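오픈데이 시뮬레이터 시연 준비하는 법

작성: Clallircombe 시연 담당
최종 수정: 9/13/23

Clallircombe 방문객 시연을 처음 맡은 분을 위한 안내입니다. 지난 3월 오픈데이 때 쓴 순서를 정리했고, 그 뒤로 바뀐 부분은 고쳤습니다. 시연 한 회는 45분이고 그중 원격 조작 체험이 15분입니다.

준비물
- Cakum이 설치된 시연용 PC
- 방문객용 모니터와 진행자용 모니터
- 조작 장갑 한 쌍, 여분 배터리
- Kyei 주방 장면 묶음

1. PC를 켜고 Cakum을 실행합니다. 첫 실행 때는 장면을 불러오는 데 시간이 걸리니 방문객이 들어오기 전에 한 번 열어 두세요.

2. 설정에서 포트를 809로 바꿉니다. 기본값으로 두면 Plakcombe 쪽 부스와 충돌합니다. 3월에 이것 때문에 첫 회가 늦게 시작됐습니다.

3. 장갑을 연결하고 보정합니다. 손을 펴고 손가락을 모은 자세로 잠시 멈췄다가 주먹을 쥡니다. 왼손을 먼저 하고 오른손을 합니다. 화면의 손이 떨리면 배터리부터 확인합니다.

4. Kyei 묶음에서 주방 조리대 장면을 고릅니다. 어린이가 있는 회차에서도 같은 장면을 씁니다.

5. 에피소드 길이는 600스텝으로 맞춥니다. 더 길게 잡으면 뒷사람이 기다리게 됩니다.

6. 진행자가 먼저 한 번 시범을 보입니다. 설명은 짧게 하고, 팔을 천천히 움직이라는 말만 꼭 해 주세요.

7. 방문객이 바뀔 때마다 초기화 버튼을 누릅니다. 물체가 조리대 밖으로 떨어진 경우에도 마찬가지입니다. 장갑은 다음 분에게 넘기기 전에 닦습니다.

자주 생기는 문제
손이 물체를 통과해 버리면 충돌 설정이 꺼진 것입니다. 물리 탭에서 다시 켜고 장면을 새로 불러오세요. 화면이 멈추면 Cakum만 종료했다가 다시 실행하면 되고, PC까지 재부팅할 필요는 없습니다.

방문객에게 줄 과제는 하나만 정해 두는 것이 진행하기 편합니다. 여러 개를 고르게 하면 설명하다가 체험 시간이 다 갑니다. 처음 해 보는 분에게는 도마 위의 레몬에 오른손을 가져가는 과제를 권합니다. 왼쪽 흰 접시에 누워 있는 빨간 캔은 두 번째 시도에서 왼손으로 해 보게 하세요. 두 손을 한꺼번에 쓰는 과제는 시간이 남는 회차에만 넣습니다.

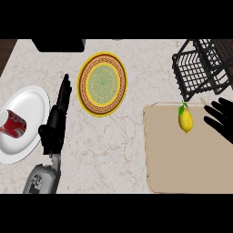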